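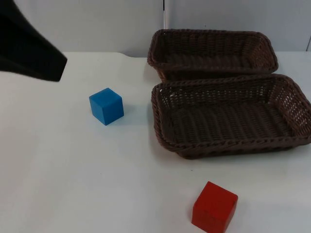 Indoor Humidity and Household Storage: Frequently Asked Questions

This page covers the questions the Nutden help desk receives most often on measuring and controlling moisture in closets, basements and storage rooms. It applies to detached houses and apartments with ordinary heating and cooling. It does not cover crawl spaces or flood cleanup, which have their own pages.
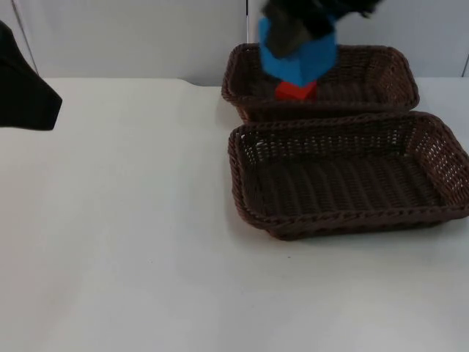
Senga MacKinnon
Technical Editor, Home Storage

Terms used on this page

What is relative humidity?

Relative humidity (RH) is the amount of water vapor in the air, given as a percentage of the most the air could hold at the same temperature. Cooling a room without removing any water raises the percentage. A closet on an outside wall can therefore read higher in winter than the hallway next to it, even with the same air in both.

What is dew point?

The temperature at which water starts to condense out of the air. If a wall or pipe is colder than the dew point of the room, it will collect moisture. Dew point is the better number for comparing two rooms kept at different temperatures.

What level should a storage room be kept at?

Between 40 and 50 percent suits most mixed contents. Keep it below 60 percent. Short peaks after laundry or a shower are normal and do not need a response if the reading falls again within a few hours.

Measuring

Where should the meter go?

At the height of the stored goods, a hand's width away from any outside wall, and out of direct sun. Do not set it on top of a dehumidifier or next to a supply vent. In a walk-in closet, use the back corner farthest from the door.

How accurate are inexpensive meters?

Many are rated to within three to five percentage points. Two meters side by side will often disagree by that much. A salt test will show the offset: seal the meter in a clear bag with a bottle cap of damp table salt, leave it at room temperature overnight, and read it without opening the bag. It should show 75 percent. Write the difference on a piece of tape and stick it to the back of the meter.

How long should readings be logged before buying equipment?

Two weeks, including at least one spell of rain. Josphat Simiyu's log for our test basement ran to 3,103 readings, and the first two weeks already showed the pattern that the rest confirmed — a rise every night after the furnace fan shut off.

Containers and materials

Is it better to store things in open or sealed containers?

Open or woven containers let the contents follow the room. Sealed bins hold whatever moisture was there when the lid went on. Use sealed bins only for items that are fully dry, and close them on a dry day. Baskets with an open weave are suitable for textiles and toys in a room that is already under control, but they give no protection in one that is not.
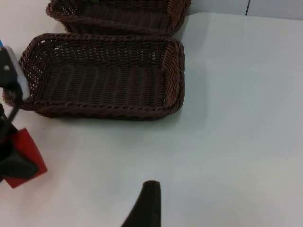

Do wicker and rattan need special treatment?

Plant fibers take up and release water with the air around them. Below 30 percent RH they can become brittle and crack at the rim or handle. Above 65 percent for long periods they may grow mildew, usually on the underside first. Keep woven pieces off bare concrete and leave a gap between stacked items. Dust with a soft dry brush along the weave.

Are silica gel packets useful?

In a closed bin, yes. In an open basket or a closet they have no measurable effect, as the room air replaces the moisture faster than the gel can take it up. Color-changing gel can be dried in an oven and used again if its label says so.

How should cartons of paper be stored?

On a shelf or pallet, with space behind them. Paper in the center of a full carton can take weeks to come into balance with the room, so a good meter reading today says little about the middle of the box. 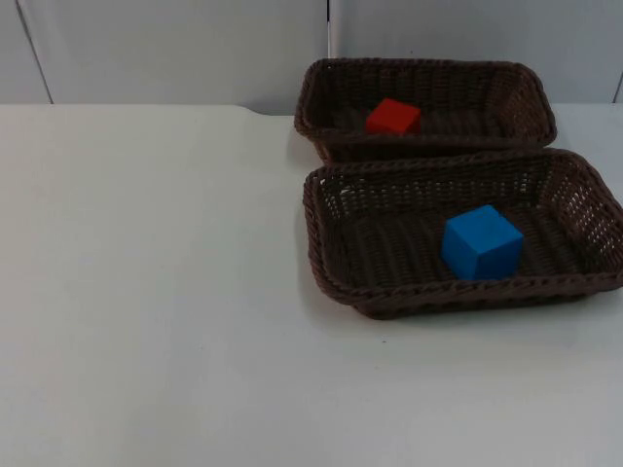
EQUIPMENT AND RUNNING COSTS

What size dehumidifier is needed?

Go by floor area and starting condition. For a 500 square foot basement that smells musty in damp weather, a small portable unit is usually enough. Check the test temperature on the rating plate; capacity drops in cool rooms.

Why does the coil ice up?

Either the room is too cold for the unit or airflow is blocked. Clean the filter first. If ice returns below 60°F, a desiccant unit is a better choice — it uses more power but has no cold coil.

Can the drain hose run uphill?

Only if the unit has a built-in pump. Gravity hoses need a steady downward slope with no loops.

Related pages
- Reading a Dehumidifier Rating Plate
- Mildew on Stored Textiles
- Choosing Shelving for a Concrete Floor
- Crawl Space Vapor Barriers
- After a Basement Flood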